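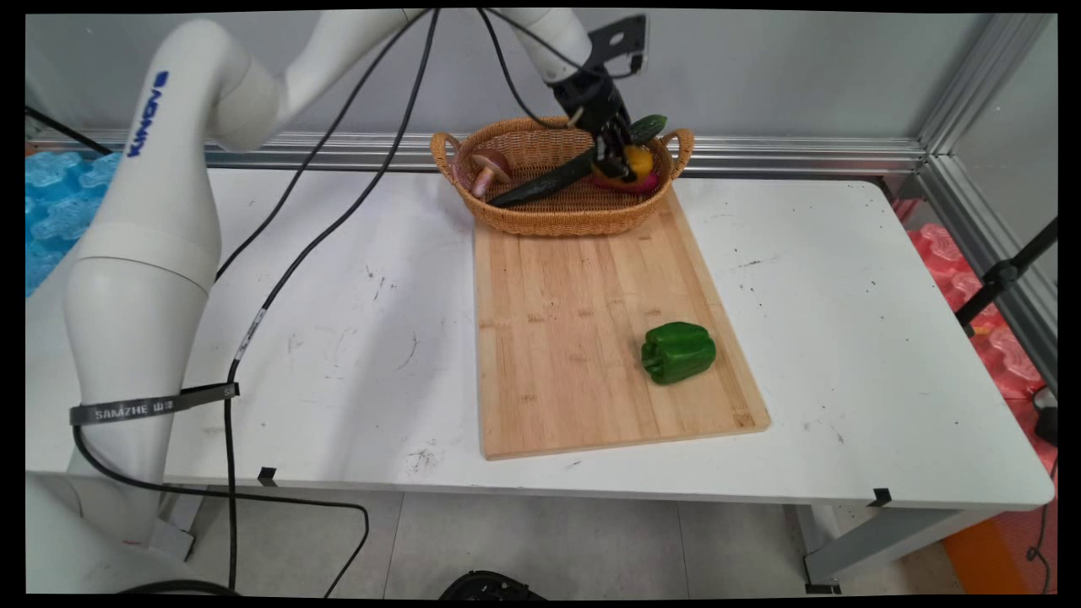 Veg basket at the back, bamboo board in front, green pepper next up.

How I sort my veg before a big chop

I do one big chopping session a week, usually Friday after tea, and it used to take me all evening. Most of that was me wandering back and forth to the fridge! So now everything comes out first.

1. Get a basket with handles. Mine's an oval wicker one and it lives against the wall, so the board can go right up to it. (My friend Babar Ghumman uses a washing-up bowl, and fair enough, it does the job.)

2. Long things go in first. Cucumbers and courgettes lie on a slant across the bottom, and if an end pokes up over the side, leave it.

3. Mushrooms go at one end, on their own. They bruise if you so much as look at them, so don't drop a cucumber on top like I did last month.

4. Put the board lengthways with the far end just tucked under the front of the basket. If yours slides about, stick a damp cloth underneath.

5. One thing on the board at a time. I like to start with a green pepper – lay it on its side, slice off the stem end, pull out the core and tap out the seeds. Then halve it and cut your strips with the skin side down, it's so much easier on the knife.

6. Wipe the board before you move on to any fruit. Lemon is fine with a bit of pepper juice on it, but melon really isn't.

Chopped peppers keep for three or four days in a lidded tub in my fridge. Cucumber goes soggy, so I leave that until I want it.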